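4.3 Dropped grasps and the force log

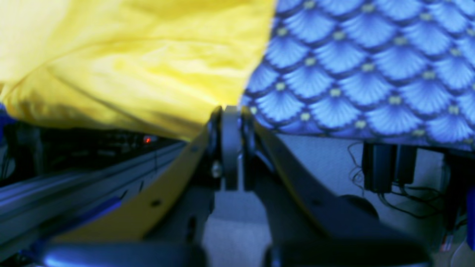
We doubt the vendor's account of these failures. Of 158 grasps on paired cloths, the Cukard controller marked nine as slips, yet the wrist video shows the fingers closing on one cloth and missing the other (Figure 8 shows only the gripper at such a pair, plain yellow beside blue fan print). The log reads both cases as a good hold. Abdelaziz reran the July set with a lower threshold and got the same labels – hardly what a tuning problem would give. Until the force signal is checked against video, we would not rely on it as a safety stop.

Figure 8. Wrist view, gripper at the seam between two cloths.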